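Technician, two-arm bottle-handling cell
Pludedton site, reference 715
Posted 22 Aug 2023
14 shares | 3 comments

Skasinitz is recruiting one full-time technician to set up, look after and repair the two-arm handling cell at its Pludedton test hall. The cell has two arms with jointed hands, a camera at each wrist and one at head height. It handles filled and part-filled household bottles. The post reports to the cell lead, Jucélia Bragança. 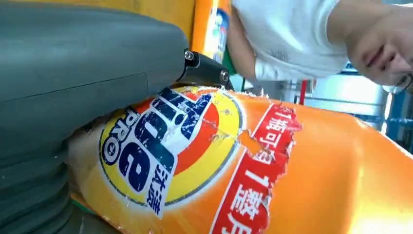
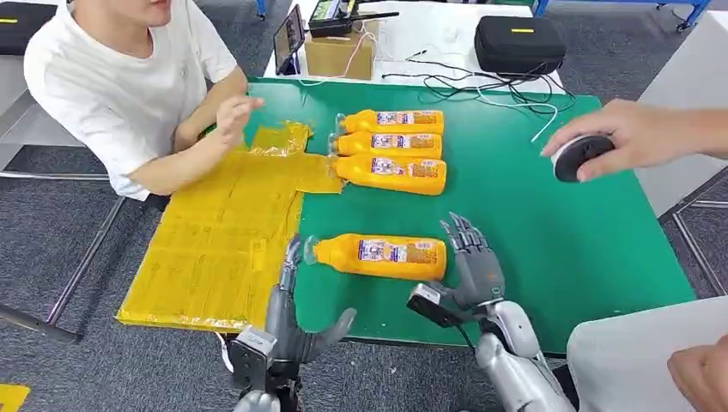

Pludedton cell. First picture: wrist camera view, with the bracket against an orange Tide bottle. Second picture: head-height view of both hands and the green table.

Purpose of the post

The cell runs trials for the Pelis packing line. Each trial needs the same table height, the same bottle positions and the same camera views as the one before it. Most lost time in June came from small faults: a bracket screw backing out, a cable pulled at the wrist, a camera knocked off its setting. The technician will find these faults before a run starts and put them right when they occur during one.

Duties

Before each run: check the screws on both wrist brackets with the torque driver and mark them. Check that each wrist cable has enough slack for full rotation of the hand. Move every finger through its range and note any that stick or lag. Compare the wrist and head views with the stored reference views and correct any camera that has shifted.

During runs: set out bottles to the trial sheet, reset the table between attempts, and stay within reach of the stop button. Record each stop with its time, arm and cause. Two people work at the cell whenever the arms are powered and the table is being reset.

Every 2,000 grasps: remove both hands, clean the finger joints, inspect the tendons and replace any that show fraying. Refit, zero the joints and repeat the camera calibration. A full service takes one working day.

As needed: replace wrist camera modules, make up short cables, renew worn tape on boards and table edges, and withdraw bottles with leaking caps. Labels that are scuffed or torn stay in use unless the trial sheet says otherwise.

The service manual for the hands is supplied by Mägi. It has 176 pages and the successful candidate will be expected to know the repair section well by the end of the trial period.

Essential

Two years or more in maintenance of small robots, laboratory machines or similar equipment. Able to read wiring diagrams and solder fine connectors. Able to keep a written log that another person can follow. Comfortable working from a command line to start the arms and read fault codes.

Useful

Camera calibration. Tendon-driven hands. Basic Python. Use of a 3D printer for brackets and spacers.

Terms

37 hours a week, day shift, with one late finish a fortnight. Permanent after a six-month trial period. Safety shoes and tools are provided. The work involves standing for long periods and lifting crates of filled bottles with a second person.

How to apply

Send a CV and one page describing a fault you traced and repaired, including what you checked first and what you ruled out. Address it to Jucélia Bragança, Room 127, Skasinitz, Pludedton, and quote the reference above. Shortlisted applicants will be asked to remove and refit a wrist camera at the bench. Allow two hours for the visit.

Share this vacancy (14)
Comments (3)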